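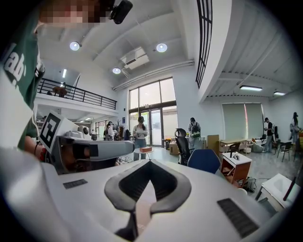
Green t-shirt, red wristband.

Reduced flavors after opening a Pinot Noir - storage or the bottle?

Posted by Lungile Steyn

I bought six bottles of the Dillosia Pinot Noir in August from a small wine store that writes its own shelf notes. The first bottle was fine on the night I opened it: cherry, some earth, decent acid. I pushed the cork back in, left it on the kitchen counter, and by the next evening it tasted flat with a bruised-apple smell. The second bottle did the same. The third I kept in the refrigerator after opening and it was better on day two but still dull.

The unopened bottles are on their sides in a hall closet. A cheap thermometer in there reads between 60 and 70 F depending on the time of day. Is the closet the problem, or is this normal for Pinot? I drink one or two glasses at a time and would like a bottle to last three days.

Hendrik Mabuza

Pinot Noir is thin-skinned and usually lower in tannin, so it has less protection against oxygen than a Cabernet or a Syrah. Bruised apple is acetaldehyde, a standard sign of oxidation. If the wine was fine when first poured, the closet is probably not at fault. Heat damage would show on the first glass as stewed fruit, and you might see a raised cork or a sticky trail down the neck.

What matters after opening is the air space and the temperature. I do the following:

Before pouring anything, fill a clean 375 ml half bottle to the top and close it with a screw cap. There should be almost no air under the cap.
Put it in the refrigerator at 40 F, standing up.
Drink what is left in the original bottle that night.
Take the half bottle out 30 minutes before serving.

Handled this way, a young Pinot normally holds for three days. I have had some go five. Inert gas spray also works, but people tend to use too little of it. The hand pumps remove only part of the air, and in my tests - same wine, same shelf - I could not tell the pumped bottle from the recorked one on day two.

Naledi Buthelezi

Just buy half bottles. Or cook with it.

Seung-woo Seok

Agree with Hendrik on the half bottle. One correction on the closet: the steady level matters less than the swing. Ten degrees every day will work the cork over a year or two. Move them to a low shelf against an inside wall if you plan to keep them. If you will finish them by winter, leave them where they are.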